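Home | News | Recipes | Stores | Contact

Makness Kitchen News
February
By the Makness kitchen desk

Print this page | E-mail this page

MAKNESS ADDS THIN WHITE NOODLES TO ITS FRIDAY COUNTER

I've been pestering everyone here for a proper noodle plate since last winter, so you can imagine how happy I am to write this one! Starting this Friday, the Makness lunch counter on Fuster Street will serve a cold noodle plate for $8, with your pick of 2 sauces (lime and chili, or the peanut one I keep eating with a spoon).

We tried 21 versions before we settled on how to serve it. The noodles go on first, piled up high and left alone, no patting down, and the sauce comes in a little cup on the side so you can pour as much as you like.
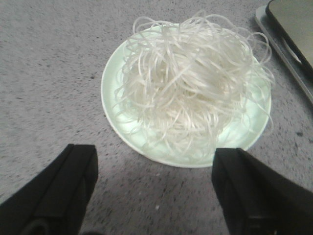
A heap of thin white noodles on a pale green plate.

The plates come from Jollska, our neighbors up the block, and I'm a bit in love with that soft mint color. Anozie Foods is supplying the herbs and the peanuts.

Lunch starts at 11:30 a.m. and we'll have 143 portions that first day, so come early if you can. Takeout is fine too, just ask at the register.

Press questions: use the Contact page and mark your note "Noodles."

Print | E-mail | Back to News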